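Kelmendi takes the lid off at Flerkancombe shared workshop

Flerkancombe, 2 Apr 2018 - I'm happy to say my build finally has a name and a bench of its own! Kelmendi is a robot arm cell for taking old desktop PCs apart, and I've been putting it together at the shared workshop on evenings and days off (128 hours so far, if you count the sweeping up).
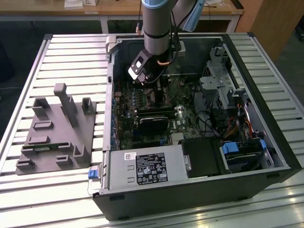
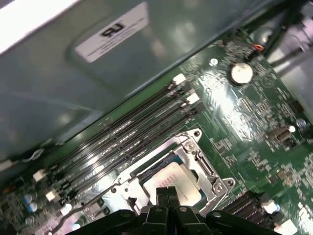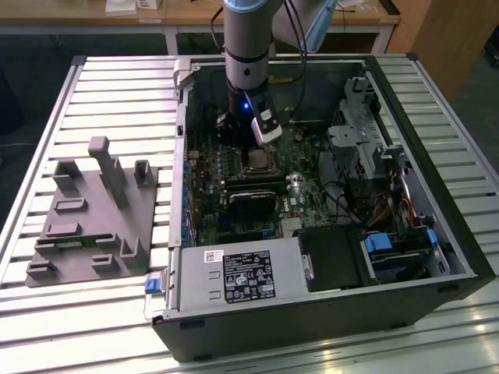
Kelmendi at work: the gripper inside an opened desktop computer.

The gray fixture plate beside the tower is my own design, printed on the workshop machine. It's on version 19 now - the early ones were pretty bad. I'll post the print files on the Ravunville project page in September, free for anyone to use.

Want to see it up close? Come by the workshop and ask at the front desk for the Kelmendi bench.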